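Home Service Desk Tickets Knowledge Base Contact

Ticket 2367: Pillowcase listings missing from search and stock export
Casach Home Textiles – Online Store Support
29/03/2026
Posted by: Service Desk, Second Line

Status: Resolved, monitoring
Priority: High
Systems affected: Hedix catalog, Imon search index, nightly stock export

Summary of report

The Cordeiro warehouse informed the Service Desk that a large share of the bedding range could not be found through the store's search box. The products opened correctly when reached by direct link, and their prices and stock levels were right. Customers who typed "pillowcase" or "pillow cover" received a short list made up almost entirely of plain white stock.

The warehouse also noted that the nightly stock export contained fewer lines than expected. The catalog held 748 active bedding listings. The export held 657.

Initial checks

The Service Desk confirmed the fault on two browsers and on the mobile site. Clearing the browser cache made no difference. The store status page showed all services as normal, and no alerts had been raised overnight.

A full rebuild of the Imon index was requested and completed without errors. The number of searchable listings did not change. The index was therefore treated as a symptom, and the investigation moved to the catalog.

Findings

Comparison of the export with the catalog gave a list of 91 missing listings. All of them had a color value entered by hand in the free text box. Listings with a color chosen from the menu were exported correctly.

The free text box was introduced in November to allow sellers to describe printed fabrics more fully. At the same time, a limit was placed on the length of the field in the export, but no matching limit was placed on the entry form. Where the text ran over the limit, the export job dropped the whole line and recorded it as a skipped duplicate. Skipped duplicates do not raise an alert, and the job was reported as successful each night.

The search index reads from the export and not from the catalog. A listing dropped from one was therefore dropped from the other.

Of the missing listings, 65 were printed pillowcases. The remainder were duvet covers and fitted sheets with mixed colors.

Action taken

1. The field limit in the export was raised to match the entry form.
2. The export job was changed so that an overlong value is shortened and the line is kept.
3. Skipped lines are now written to a separate log with the reason for each.
4. The export was run by hand, followed by a second rebuild of the index.

After the second rebuild, the export held 748 lines. The search term "pillowcase" returned the full range, and the color filters for pink, teal and cream were populated again.

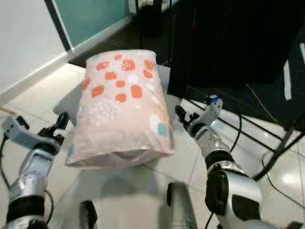

One further issue came to light during testing. Several of the restored listings appeared twice in the filter results, once under the menu color and once under the text entered by the seller. This does not affect ordering or stock. It has been logged as a separate item with the catalog team and will be corrected in the next scheduled release – no date has been confirmed.

Instructions for sellers

Sellers are not required to enter their listings again. The Service Desk asks that the main color be selected from the menu in all cases, and that the free text box be used only for details of the print. Measurements, washing instructions and fabric content should be entered in their own fields.

Any listing that still cannot be found by search should be reported by reply to this ticket, with the product code and the search term used. Screenshots are helpful but not required. Please do not delete and recreate a listing, as this removes its order history.

Outstanding items

– Duplicate filter entries: open, with the catalog team.
– Alert for skipped lines in the export: in testing.
– Review of other categories with free text color fields (towels, table linen): not started.

The ticket will remain in monitoring until five nightly exports have completed with no skipped lines. Requests to reopen it after that point should be sent to the Service Desk with the ticket number in the subject line.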